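4. Table chores: what the arm can and can't do yet

Read this before section 5. The Catden unit will clear a table. Slowly. It will not do your washing up, whatever the brochure in July said. Treat it as a helper that needs watching.

4.1 Before you start

1. Wipe the table. Pale plain surface works best.
2. Set speed to 20. Not higher on first run.
3. Keep lights steady. Hard shadows on the table confuse the grasp finder, incl. the arm's own shadow.
4. Open the wrist view and check you get a clear circle. Bending at the rim is normal.

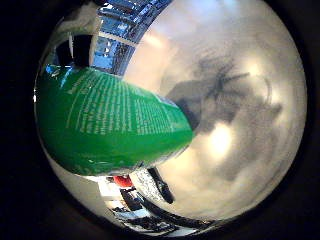
Fig. 4a. Wrist view. Green at left, shadow on the pale surface at right.

5. Small print on packets is not readable at this range. Don't ask the unit to sort by label.

CAUTION: keep hands out while the status lamp is on. Stop button first, then reach in.

4.2 Bowls

6. Place one bowl, clear of the table edge. Empty!
7. Choose Pick > Rim. Fingertip should come in from above and to one side.
8. Watch the tip against the rim. If it looks low, press Hold and raise the arm by hand control. 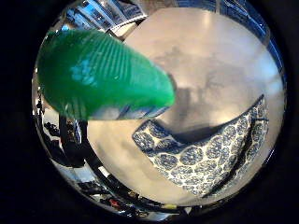

9. Press Go. Let the arm finish its move before you touch anyting.
10. Missed grasp: press Retry. After two misses move the bowl yourself.

NOTE: tilted bowls are still hit and miss. In the Kistport trial the unit made 300 bowl picks, 98 of them needed a person to step in. Glasses, cutlery, anything wet: not supported.

4.3 After use

11. Park arm. Wipe fingertips with damp cloth, no solvent.
12. Check tip ridges every 50 runs, replace if worn smooth.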